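Home | Topics | Ask | Unanswered | Log in

Red and blue stains on a white work table, how do I get them out?
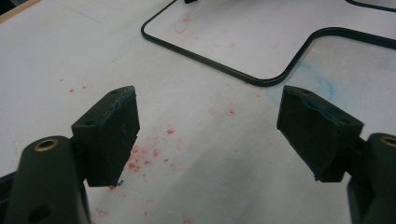
What takes marker and ink stains off a white work surface without dulling it?

Rubbing alcohol on a folded white cloth. Lay it on the stain, wait a minute, blot, turn the cloth to a clean side, go again. Rinse with plain water after. Longer version from a couple of people further down.

Posted by trosau_bench, September 26, 2020

OK so quick background. White table in our craft room, bought used in February, no label on it so I can't tell you what the top is made of. Smooth, a bit shiny when it's clean. We do everything on it. Kids' posters, stamping, fabric paint once (mistake). Now there's red marks and blue marks and I honestly don't know which came from what. Some is marker. Some might be stamp pad ink. One red one could be food coloring for all I know.

Tried so far:
dish soap and warm water, nothing
baking soda paste, the blue got a little lighter, red didn't care
a Drinano spray from under the sink, smelled nice, did nothing

Don't want to sand it or paint it. Also don't want to use anything that leaves a dull patch, did that to my old desk with scouring powder and you could see it from the door. Need the table back by the weekend, we have wrapping to do on it and I don't want color coming off on the paper. Is it even worth trying or do I just get a cover?

Posted by plekska_fan16

Alcohol first. The 70% stuff is fine, 91 is quicker. Test it somewhere that doesn't show, underneath edge or a back corner. Give the test spot a few minutes and wipe with something white. If the top goes sticky or the cloth picks up white, stop, you've got a painted top and alcohol is going to lift it.

If it's fine then go at the stains one at a time. Don't pour it on. Pouring just makes a big pink puddle and then you have a bigger pink area. Wet the cloth, press, hold, lift. Fresh part of the cloth every time or you're putting it right back. Work from the outside of the stain in.

Red is always worse than blue. No idea why. I do signs for our school fair and the red marker is the one that hangs around. If there's a faint pink left after the alcohol, put a paper towel on it soaked in regular drugstore peroxide (the 3% one), plastic wrap over the top, leave it an hour. Then look. Can do it again. Rinse off the alcohol and let the table dry before you do this, don't mix stuff on there. Gloves. Window open.

The melamine sponge things do work but they're a very fine sandpaper basicaly, so on a shiny top you get the dull patch you're trying to avoid. Last resort and light hands.

And wipe the whole thing down with soapy water at the end, then clear water, then dry. Run a white paper towel over the old spots. If it comes up clean your wrapping paper's safe.

Posted by bennani.basement

just get a cover. seriously. I spent a whole afternoon scrubbing mine and it was stained again in 2 days. clear vinyl off the roll, cut it a bit big, done. or butcher paper taped down if your cheap like me

Posted by inkpad_orphan

Agree with the alcohol but want to add, figure out if it's stamp ink. There are two kinds. The ordinary washable kind comes off with pretty much anything. The permanent kind (says solvent on the pad) needs the cleaner made for it, craft stores have it by the stamps. Check your pads before you spend an hour blotting.

Old trick for permanent marker, scribble over it with a dry erase marker and wipe right away. Works on slick tops. On anything with texture the black gets down in there and now you have a third color, so, test spot again. Ask me how I know.

Please no acetone. Don't care what the video said. On a plastic top it can soften it and you'll have a print of the rag in there forever. Bleach I'd skip too, it can yellow some white tops and if there's any peroxide or alcohol still sitting there you really don't want them together.

Fabric paint once it's cured is a different thing, it's sitting on top more than in it. Old plastic gift card, hold it flat, push. Usualy pops off in flakes.

Filed under: Cleaning & Stains > Tables, Desks, Counters
Viewed 1561 times

Contact | Terms | © Trosau Household Help | Back to top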